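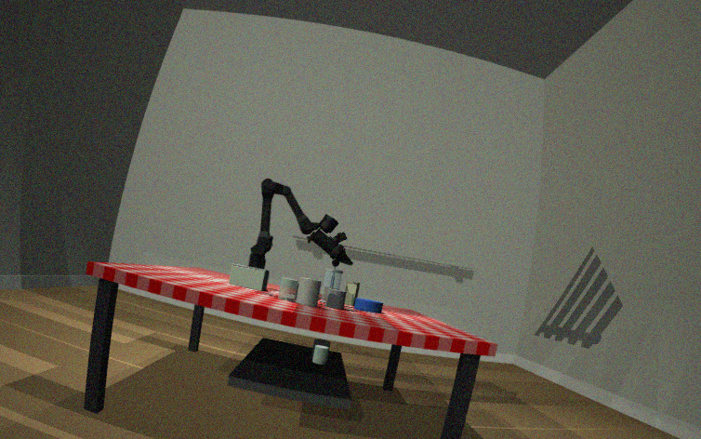

The Long Table of Balen

Every September the main street of Balen is closed to cars, and the people carry out their tables. They put them one after another, from the bakery until the old bridge, and in the evening the whole town eats together. Last year there were 80 tables and 333 guests.

Each family cooks one dish, enough for its own table and the next one. My neighbors gave me a thick bean soup called flirkel, which is made with smoked onion and a little vinegar. I asked for the recipe and received three different ones - all of them, I was told, correct.

The tradition is younger than it looks. It began after a flood, when many kitchens could not be used and the bakery Nokon let people cook in its ovens. The first dinner had 150 guests.

At ten o'clock the lamps are put on and somebody brings out the plum cake. The children are already asleep on the benches by then, but the older people stay and talk until the bread is finished.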